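Atville Football Club

Atville Football Club is a semi-professional soccer club based in the town of Atville. The club plays in the Northern Counties League and has its home games at Sitompul Park, a ground with a capacity of 871. The first team wears green shirts, white shorts and green socks. Supporters and local newspapers usually call the team the Millers, after the flour mill that stood behind the east end of the ground.

History

The club was formed by workers at the mill who had been playing informal games on the meadow beside the river. The first organized side entered a district league the following season and finished next to last. For many years Atville moved between the lower two divisions of that league, with a short gap when the meadow was flooded and no home games could be played.

The move to Sitompul Park changed the club's position. The ground already had a fence and a changing room, which allowed Atville to charge admission and to apply for a higher level of competition. Promotion came in the second season there, after a 3–1 win over Stovov Rovers on the last day. The two clubs have been rivals ever since, and their meetings still draw the largest crowds of the year.

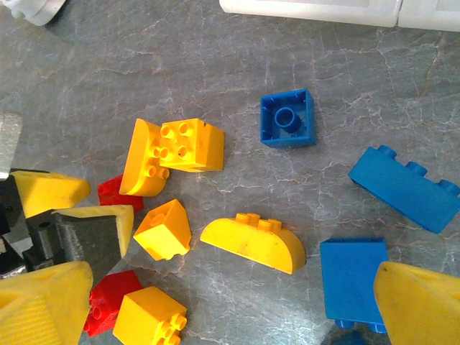 Vol. 7, p. 415

Atville spent most of the next two decades in the middle of the table. The best cup run of the period ended in the quarterfinals, when the team lost on penalties after a scoreless draw away from home. Relegation followed two years later. Several senior players left in the same summer, and the reserve team was dropped to save money.

Macapagal years

Efren Macapagal, a former Atville midfielder, was named manager in September, six games into a season that had started with five losses. He moved the team from a back four to a back three and gave regular places to players from the under-18 squad. Atville lost only twice more before the winter break and finished eighth.

The following season the club won its division. Macapagal's side conceded fewer goals than any other team in the league and was unbeaten at home. The title was settled at Stovov, where a draw was enough. The club's leading scorer that year was a converted full-back who had been moved forward during an injury crisis and stayed there.

Macapagal remained in charge for seven seasons. His later teams were less consistent, and he resigned after a poor run in the spring. He came back to the club afterward as head of youth coaching.

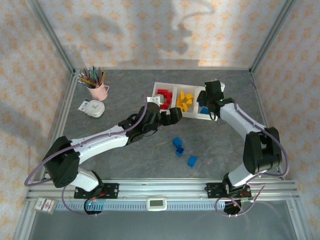 By Zohreh Tehrani

Ground

Sitompul Park has one covered stand, on the south side, with 400 seats. The other three sides are open and used for standing. The pitch slopes down toward the west goal, and visiting managers have often complained about it. Plans to level the surface were approved once but dropped when the cost of drainage was added.

Floodlights were installed during Macapagal's second season, which made evening games possible for the first time. Weekday matches kick off at 7:45 p.m. Before then, midweek fixtures had to start in the afternoon and attendance was low. The clubhouse sits behind the covered stand and holds the changing rooms, a small kitchen and the club office.

Colors and sponsorship

The original shirts were brown and cream. Green was adopted after the move to Sitompul Park because another club in the division already played in brown. The cream trim was kept on the away shirt, and a full brown and cream kit is sometimes worn in cup games.

Vevosico, a regional moving company, has been the main shirt sponsor since the division title. Its name also appears on the boards along the north side of the pitch. 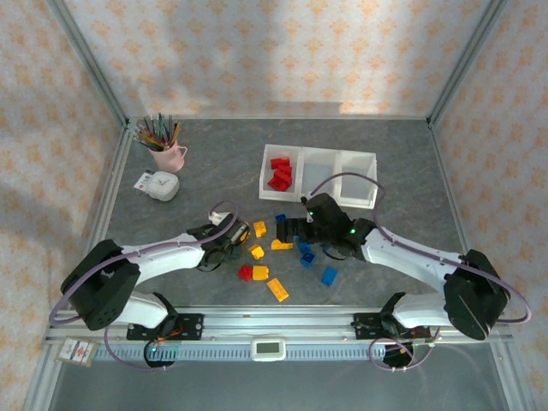
Youth and women's teams

The club runs boys' and girls' teams from under-9 to under-18. Training takes place on the school fields next to the ground, and the under-18 teams play their home games on the main pitch when the first team is away.

The women's team was founded as a separate club and merged with Atville five years later. It plays one level higher than the men's team and has twice reached the county cup final, losing the first and winning the second in extra time.

See also

Stovov Rovers
Northern Counties League
Sitompul Park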